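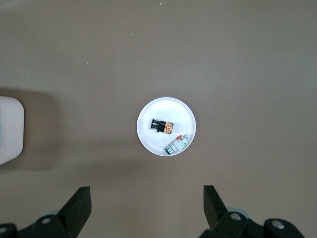 Ticket 453
Subject: Dough mixer stops by itself during slow speed
Site: Tedesco bakery, back kitchen
Raised by: Erzsébet Kozma
Assigned to: Selorm Fiadzo
Priority: High, lowered to Normal, see below
Status: Closed

Erzsébet Kozma, 05:20
The big mixer keeps stopping. It happened twice on the white dough this morning and once on the rye. It runs in slow for a few minutes, then everything goes quiet and the bowl stops. No bang, no smell. If I press start again it carries on as if nothing had happened, but the timer goes back to zero, so I have to guess how long is left. Please can someone look before tonight. We can use the small mixer, but it takes less than half the flour and we get behind.

Selorm Fiadzo, 08:05
Thanks. A few questions so I bring the right things.
Does the display stay lit when it stops, or does that go off as well?
Has the breaker on the wall ever been down?
Does it ever stop in fast speed?
Is the guard fully down when it happens?

Erzsébet Kozma, 08:40
Display stays lit. Breaker has not moved. I have not seen it stop in fast, but we only use fast for the last few minutes. The guard is down, yes. It won't start with it up.

Selorm Fiadzo, 13:30
First visit.
Supply checked at the isolator with the mixer off and then running. All three phases present and even. Isolator terminals tight.
Overload relay had not tripped. Setting matches the motor plate. Test button on the relay works and drops the contactor out properly.
Ran the mixer empty in slow for half an hour. No stop. Ran it in fast for ten minutes. No stop.
Start and stop buttons on the panel are worn and there is flour behind both of them. The stop button feels gritty. Changed the pair and cleaned out the back of the panel with a brush and a vacuum. Did not use the air line, it only pushes the flour further in.
Mixer left in use. Please let me know how it gets on overnight.

Erzsébet Kozma, 04:50
Stopped again at about half past three. White dough, slow speed, full batch. The new buttons feel better, but it hasn't cured it. I've told the others to write down the time on the flour chart whenever it happens.

Selorm Fiadzo, 07:55
OK, so not the buttons. Could whoever writes it down also put what was in the bowl and whether the floor was wet? Washing down matters more than people think with these.

Chaimae Tawfik, 11:15
I do the late shift, so I'm adding mine here. I had two stops. Both were full bowls of white. I did a small batch of brioche between them and that was fine. The floor was dry both times. One thing, when it's a full bowl the whole machine rocks a bit. It has done that since it was moved away from the wall for the painters in February. I thought it was just the floor.

Selorm Fiadzo, 11:40
That's useful, thank you. I'd not been told it had been moved. Will come back this afternoon and see it with a full batch in, if you can time one for about three.

Selorm Fiadzo, 17:10
Second visit. Chaimae put a full bowl of white on while I was there.
The machine does rock. One of the back feet is not touching the floor. You can slide a piece of card under it.
Put the meter across the safety circuit and watched it. Stopped after 11 minutes. The safety circuit had opened and then closed again before I could get to the panel. The mixer doesn't restart by itself when the circuit closes, which is correct.
What sits in that circuit: emergency stop, bowl guard switch, side cover switch. Any of them opening for an instant will do this.
Emergency stop: worked it repeatedly with the meter on, clean every time. Left alone.
Side cover switch: bracket tight, lines up properly. Left alone.
Guard switch: opens and closes properly when the guard is lifted, but there is a flicker on the meter if I push the machine from the side with the guard shut. Needs a closer look with the top cover off. I ran out of time before the evening bake.
Packed the back foot with a steel shim for now. Asked Chaimae to keep to three-quarter batches until I've been back.

For anyone reading this later – the guard switch has not been bridged out and must not be. I was asked about it on site, so I'm writing it down. The guard is what stops the hook taking somebody's arm, and a mixer that stops too often is a smaller problem than that.

Zsolt Illés, 17:45
Noted on the guard. I'll tell both shifts. Lowering this to Normal as we can manage on three-quarter batches for a few days. If we need a new switch, please send the price to me and not to the bakery address.

Selorm Fiadzo, 09:20
Ordered a guard switch from Prurnance just in case. Asked them to confirm the lever type, as there are two that look alike in the catalogue and the mounting holes differ.

Erzsébet Kozma, 05:05
No stops last night on three-quarter batches. One small one to report – the timer button sticks now and then. Not urgent.

Selorm Fiadzo, 14:50
Third visit, top cover off.
The guard switch itself is fine. The fault is in the cable going to it. It runs through a short flexible sleeve beside the hinge, and the sleeve had come out of its clip. The cable has been lying against the edge of the casting. One core was nearly through. With the machine level it made contact, and with a heavy dough rocking it, it opened for a moment.
I can't say for certain that the sleeve came out when the machine was moved, but the scrape on the paint is fresh.
Cut the cable back to good copper. There wasn't enough left to reach, so ran a new length from the panel, with ferrules on the ends. New sleeve and two clips in place of one. Left a bit of slack at the hinge so it isn't pulled when the guard is right up.
Adjusted the back foot on its thread and took the shim out. Locked all the feet. The machine now stands level and doesn't rock with a full bowl.
Timer button: sugar round the edge. Wiped it with a damp cloth and it is free again.
Tests: guard lifted 5 times while running in slow and the mixer stopped every time. Same with the emergency stop. Full batch of white run start to finish with no stop, meter on the safety circuit throughout, no flicker.
Full batches can start again tonight.

Bergþóra Hafþórsson, 15:30
From the Plusen desk: I've put the unused guard switch down as a return to Prurnance. Selorm, do you want to keep it on the van? They take it back within the month if the bag hasn't been opened.

Selorm Fiadzo, 15:50
Send it back please. The bag is still sealed.

Erzsébet Kozma, 06:10
Full batches all night, no stops. The rye too.

Zsolt Illés, 10:00
Happy for this to be closed after the weekend bakes. Can you add something about moving machines, as the oven side is being painted next?

Selorm Fiadzo, 10:35
Before moving a mixer: bowl empty, isolator off and locked, and lift it by the base with the pallet truck. Don't pull on the guard or the top of the column. Once it is in its new place, check that every foot touches the floor and tighten the lock nuts. Then run it empty and lift the guard to make sure it stops. If the cable from the wall is too short for where you want it, ring us and we'll sort it out. Please don't use an extension.
I'll add a check of the hinge sleeve to the yearly service sheet for this machine.

Bergþóra Hafþórsson, 09:15
No further stops reported. Switch returned and credit received. Service sheet updated. Closing the ticket. If it happens again, reply to this one and it will reopen with the same number.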